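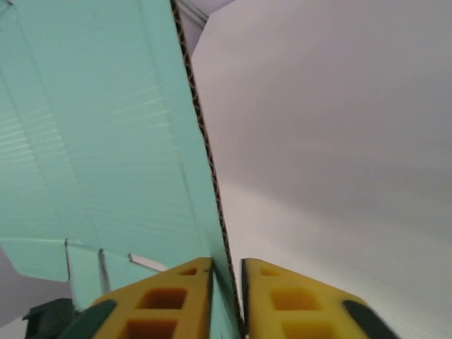 Section 3 covers fitting the Gridetti wall unit to a timber-framed or masonry wall. Read the whole section before you drill, including the cautions at the end. Clear enough floor to lay both side panels flat, and put something under them while you work. A sheet of corrugated cardboard does the job, and the colour is of no importance: mint-green board with the brown fluting showing along its cut edge protects a panel as well as plain brown. Turn any slots or cut edges away from the painted faces, as grit collects in them.

Before you start

You will need a spirit level, a tape measure, a pencil, a stud finder, a drill and a screwdriver. The Tramico fixing pack in the carton contains screws for timber only. For brick or concrete, buy plugs and screws from a hardware store to suit the wall.

Note: The unit is 980 mm wide with the side panels fitted. Measure the wall at the skirting and again at rail height — older walls are seldom square.

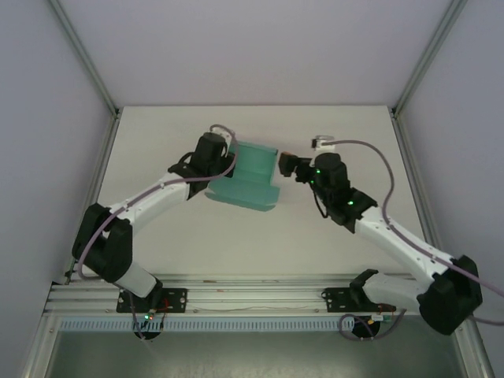 Fitting the wall rail

1. Mark the height of the rail in pencil. Leave 100 mm clear between the top of the rail and the ceiling or cornice so the unit can be lifted on.

2. Find the studs and mark the centre of each one along the pencil line.

3. Check for cables and pipes. Do not drill directly above or below a power point or a light switch.

4. Drill the pilot holes with a 4 mm bit. In masonry, use the bit size printed on the packet of plugs instead.

5. Hold the rail to the line with the lip facing up, and drive the centre screw until it just grips.

6. Put the level on the rail, adjust it, then drive the remaining screws. Tighten the centre screw last.

Caution: Never fix the rail to plasterboard alone. Hollow-wall anchors are not a substitute for studs with this unit.
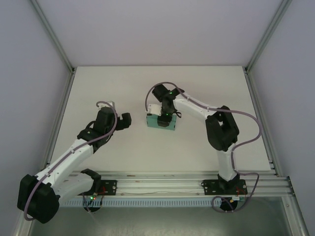
Assembling and hanging the unit

7. Lay the left side panel on the floor with the grooves facing up. Slide the back panel into the rear groove, finished face inward.

8. Fit the fixed shelf and the base, then lower the right side panel onto them. Tap it home with the heel of your hand — a hammer will mark the paint.

9. Turn the cams a half-turn clockwise. Stop when they resist.

10. With a second person, lift the unit above the rail and lower it until both Backlund hooks drop behind the lip. Pull gently on the lower edge to check that they have engaged.

11. Turn the adjusting screw inside each top corner to level the unit, then press on the cover caps.

Loading the shelves

The maximum load for the whole unit is 98 kg, spread evenly. Put heavy items such as crockery or bound books on the base. Check the rail screws a month after fitting and again whenever the unit is moved.

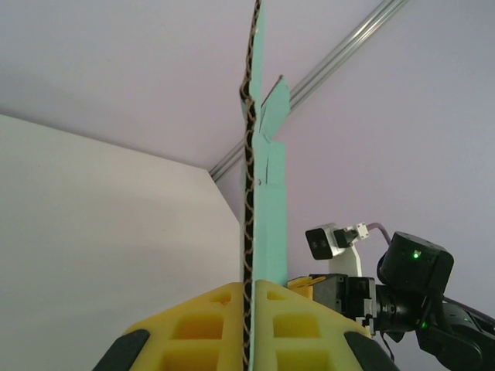 One owner wrote to us that the doors on her unit swung open by themselves after she filled the top shelf, and that backing off the left adjusting screw a quarter-turn fixed it. Try this before removing the hinges. If the doors still drift, take the load off, check the rail with a level and repeat step 6.

Replacement hooks and cover caps are sold as the Stasgate spares kit. Keep the label from the carton, as the batch code on it is needed when ordering.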